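Workshops > Visits > Vendonville
2 min read

An evening at the Stuvarent shared workshop

I got to Vendonville at 6 and signed in at the bench door. The members call their two-armed build Beseck, and it has taken them 264 evenings so far.

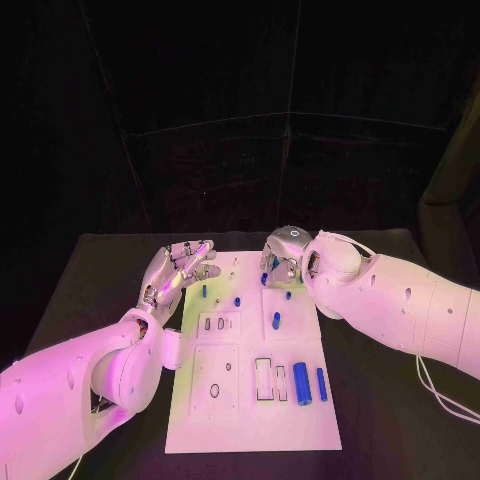 Most of the money went into the hands. Dues covered the rest, and the wiring was done on site over the winter.

Control runs on a program called Russo, written by two of the members. It logs every attempt, and the count stood at 134 when I arrived.
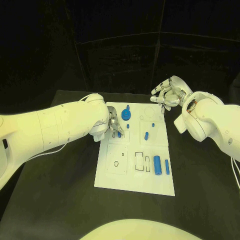

Small parts are the current problem. A grip that suits a thick cylinder is wrong for a peg, and the left hand had its fingertips closing on one of the little blue ones in a square plate.

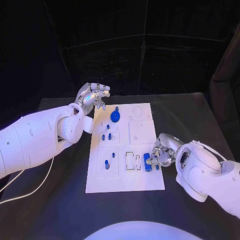 I asked about noise, as the neighbors share a wall. Work stops at 8.

Next on their list is a better grip routine for the right hand. Pinching is the part they want to tune, and it had a small blue peg between its fingertips, just above the board.

Parking is behind the building.
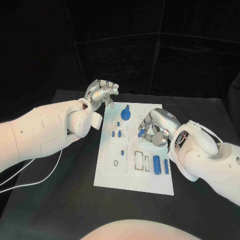

Spare parts take up two shelves by the office. Members label every box, and the labels follow the part names in Russo. The blue pieces all have one, down to pegs as small as the one under the round part with the knob.

Contact | Back to top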